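So we got the arms at work. Two of them, on a rail, in their own little booth, and since my last post mentioned them in one throwaway line I got more email about that line than about the whole sourdough saga. Fine! Robots it is.

For anyone new: I work in returns at Brekke. We take back building toys and classroom kits that schools and daycares rent out by the term, and we sort them, check them, clean them and pack them up again. A school sends back a tub that's supposed to have a full set in it and what you get is half a set, somebody's mitten and a lot of raisins. I've done this for six years and I'm fast. I can do a mixed tub by color without looking, pretty much, while talking about television.

Last December, management told us they were signing up with Vodport to try automating the color sort. Just that one step. The meeting was at 7:30 in the morning and the donuts were the good ones, so we all assumed the worst. My friend on the next bench went home and updated her resume that night. I went home and ate cereal over the sink.

What they said was that no jobs were going away during the trial, and that people who sorted would be trained to run the cell. "During the trial" is doing a lot of work in that sentence and we all noticed. Somebody asked what happens after, and the answer was that they'd know more after. Which, okay.

The person who came to set it up and teach us is Sudheer Kulkarni, and I was all ready not to like him, but he spent his whole first week on the floor sorting tubs with us. He was terrible at it! He kept stopping to ask why I did something - why I tip the tub to the left, why I pull the long pieces first - and I had no idea. I'd never had to say it out loud. He wrote all of it down in a notebook with a Flurna logo on it (old job, I think) and a lot of what he wrote ended up in how the thing is set up. I have mixed feelings about that. It's flattering, and it's also a strange thing to hand over without a line on your paycheck for it.

My day now goes like this. I come in, I start the Pokach software, which is the part that tells the arms what color goes where, and I run the warm-up. Then I feed in pieces and keep an eye on things, and when it gets stuck I clear it and write down what happened. On a good day we get through 300 pieces before lunch. On my own, on a good day, I could do 894. I know the exact number because I had a contest with myself in the spring and I've been insufferable about it ever since.

So no, it isn't faster than me. Not yet. But it doesn't have my wrists, either. I used to wear a brace two nights out of three and I haven't had it on since the summer. That's the piece I didn't see coming and I don't want to be snotty about it, because it's a big deal to be able to open a jar.

What I miss is the talking. There used to be 12 of us along the benches and you could have one conversation that went all the way down the line and came back different. Now a few of us are on the cell and the rest are over in cleaning and packing, and I see them at break. I asked if we could move the packing tables closer and was told it's being looked at. I'm going to keep asking.

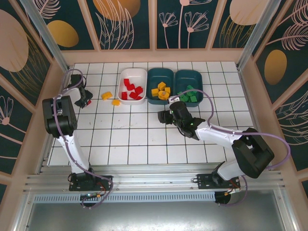
*Red, yellow, green, and a couple of yellow ones still out on the tile.*

I love that wallpaper, by the way. Daisies and leaves and big gold ovals! It makes the whole booth look like my aunt's powder room, and I mean that as the highest praise.

The arches are the pieces I get asked about most, at least by the people on my shift. They're awkward to grip if they land the wrong way, and when I'm writing up my stuck list the arches take up more of it than anything else. I've started laying them down flat when I feed them in. Sudheer says I'm not supposed to help it like that or we'll never find out what it can do. I say I've got a stuck list to fill in and a bus to catch.

There's a raise attached to the cell training, for those wondering. It's 20 cents an hour more than they first offered, after several of us went in together and asked. The trial gets reviewed on a Monday next month and I'll let you know what they tell us. Meanwhile the sourdough starter is alive, smells like nail polish, and I'm taking suggestions.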